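Subject: Re: [lidden-makers] Anyone get to the robot open day?

On Thu 24 June, a list member wrote:
> Couldn't get off work for the Dolholm open day. Was it worth
> the drive? I'm mostly curious whether they had the arms doing
> soft stuff or just blocks again, like in September.

Yes, it was worth it, and yes, soft stuff! I got there early and meant to stay an hour, and I ended up there until they started stacking the chairs.

The part you'd have liked was the cloth table at the far end, past the Nevville booth. They've been collecting runs of one arm handling fabric (1,151 so far, according to the sheet on the wall, 78 of them from that week) and they were happy to let people stand close and ask things. I asked a lot of things. Cloth is so much harder than blocks, the shape is different every time you pick it up, and I could have watched it all afternoon.

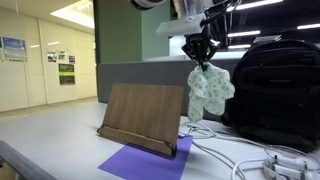 The gripper holding the green print cloth, with the book stand on the purple sheet.

What got me was how little of the cloth the fingers need. It's a pinch at the tips and the rest just hangs in folds, so the software has to work out where the loose part is going to end up. The woman running the table said the drooping bits are what they spend most of their time on. She also said they leave ordinary clutter on the table on purpose, cables and bags and so on, which I thought was great after all those demos on a bare white surface.

I asked about grip force and got a long answer I only half followed (sorry!). They're putting the slides on the Wattanapong page, and I'll send the link when it's up.

Parking was terrible, by the way. Use the lot behind Lidden station and walk, it's 2 blocks. Sign-in was at the side door and they gave out 121 badges before they ran out and switched to stickers.

If they do another one I'm going, and I have room in the car for three if people want to split gas. Does anybody here have a small gripper I could borrow? I have a pile of dish towels and a free weekend.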